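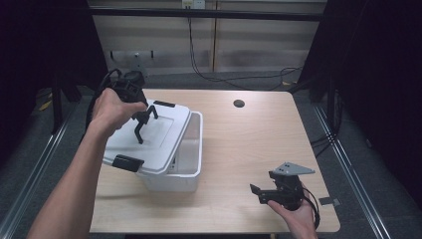
4.2 Recording the lid task

1. Set the bin on the table at an angle. I change the angle every take, and the policy trained on our Skurnitz set got much better once I did!
2. Pick up both handheld grippers and check that the cables can move freely.
3. Start the take, then work the lid at your normal speed (I know, it's tempting to go slow).
4. Save and reset.

Note: we kept 83 takes for the first run, and Silvana Camargo tossed another 6 with tracking dropouts. Keep yours in a separate folder so you can look at them later.

Caution: don't pry on the latches with the fingertips.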